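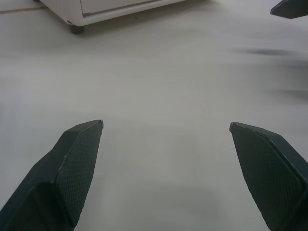
Gripper and wrist camera: frequently asked questions

For anyone on the Foulkes floor rig who has been handed the maintenance key and a look of sympathy. Last revised 2020-08-28 by Augustina Agyeman. Earlier printouts are still taped up in places. Ignore them, especially the one with the coffee ring.

How often do the finger pads need cleaning?

After every 900 grip cycles, or whenever an object slides out of a grasp it has no business sliding out of. Open the jaws fully, press the stop button, and go over the crosshatched faces with a dry nylon brush. Work towards the tip. Follow with a lint-free cloth, barely damp. The raised rim round each pad collects fluff with real dedication, so run the brush along that too.

Can I use solvent?

No. Wenceslao has a pair of fingers in his drawer that answer this better than I can.

There are scuffs and pale specks on the fingers. Should I order new ones?

Not for marks on the outer faces or along the ridges. A finger that spends its life near a hard floor will look like it. Order a replacement if the crosshatching has worn smooth, if a rim has lifted, or if a tip has chipped. Spares come from Vendine, and they will ask whether you want left or right. Have an answer ready.

How do I check that the tips line up?

Close the jaws slowly on a strip of thin card, at the tips only. The card should be held squarely and resist a gentle pull. If it twists, loosen the 2 screws at the base of one finger, nudge, retighten and try again. Adjust one finger at a time. Adjusting both is how Dexter Navarro lost an afternoon in January.

What should I see in the wrist camera view?

With the jaws open, both fingers coming up from the bottom corners, tips at about the same height, and a clear gap between them. If one tip sits noticeably higher than the other, check the finger mounting before you touch the camera. People always touch the camera.

The view looks hazy. Is the lens dirty?

Possibly. Wipe it with the cloth in the Gorkico tin (the tin is labelled "biscuits", for historical reasons). If the haze remains, check the exposure setting: a pale floor under overhead light can wash everything out.

Do I need to recalibrate after changing a finger?

Yes, every time, even if it went on beautifully. Run the Druvinance routine from the home position with nothing in the jaws. It takes nearly 3 minutes. If it stops with code 351, the jaws couldn't open fully, so look for something caught at the base and start again.

Who do I ask when none of this helps?

Lamduan Thammasiri for anything mechanical, Tetteh Eshun for the camera and software. Each will tell you it's the other one's problem. Write the fault in the log first, with the cycle count, and take the log with you.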